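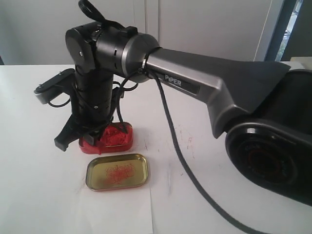 I have never managed to throw a tin away. Cardboard goes straight out, jars get a week on the windowsill while I pretend I'm going to make chutney, but a tin comes into my house and stays until one of us dies. It's the colour that does it, I think. Put a red tin on a white tabletop and your eye goes to it every time, and the same tin in the recycling box looks like a terrible mistake. So in they come, and up they go on top of the kitchen cupboards, and my sister rings to ask if I've still got the one Mum kept the buttons in (I have, and no, she can't).

When the magazine asked if I'd write something about tins I said yes before they'd finished the sentence, and then spent a fortnight finding out how little I knew. I'd always thought of myself as quite a serious case. Then I went to Arnedholm.

Arnedholm is one of those small towns you drive through on the way to the coast, with a bakery, a chapel and a car park that floods. Ajith Annamalai has a shop there, down the hill from the chapel, and he sells tins. Old ones mostly, though he'll take a new one if he likes the look of it. The first thing he showed me was his ledger. He writes down every tin that comes through the door, with where it came from and what it smelt of, and the day I visited he was up to number 981. I asked what 981 smelt of. "Cloves and a bit of shoe polish," he said, and let me have a sniff, and he was quite right!

He started with a suitcase of his grandmother's things. She'd bought her tea from a firm called Nambiar for most of her life and kept the tins in the order she'd emptied them, and you can follow the whole family through them if you know what to look for: the scratched one that held school dinner money, the one with a nail hole in the lid from the summer somebody caught a beetle. Those aren't for sale. They live on a shelf behind the till and he dusts them himself.

The rest are, and prices start at £2, which seemed to me dangerously low. I'd told myself I was only there to take notes. I came home with three, and one of them was a long flat Butosa biscuit tin that I have no earthly use for. It won't even hold spaghetti (I tried, it's a thumb's width too short). It's now on the landing with some batteries in it.

What I really wanted from Ajith was advice, as mine had started going spotty with rust. He was kind about it. He says the usual trouble is washing up. People plunge the whole tin in the bowl, water gets under the rolled edge at the bottom, and it sits there. He wipes his with a barely damp cloth, dries them with a tea towel, then leaves them open in the airing cupboard overnight. For a lid that sticks he rubs a candle stub round the rim. Sticky labels come off with cooking oil and patience, and he'd like it known that anybody using a scouring pad on a printed lid shouldn't bother coming in.

Then there's the question of what to keep in them, and here we fell out a bit. I'm a strict one-tin-one-job person. Ajith moves things round all the time, string in with the stamps, fuses in with the cake cutters, and says he likes being surprised. I couldn't live like that. I did go home and put my sewing things in with the birthday candles, just to see, and lasted until the Thursday.

The big day out for people like us is the Skuklow tin fair, every September, in a cattle market that still smells like one. Last time there were up to 3,000 people through the gate according to the man on it, and the doors open at 9, though the keen ones are queuing with flasks well before that. Take cash, take newspaper for wrapping, and wear something warm. I bought nothing before lunch and far too much after it.

My sister came with me, as it happens. She found a button tin very nearly the same as Mum's, a shade darker with a dent in one corner, and carried it round all afternoon in her coat. She still wants mine.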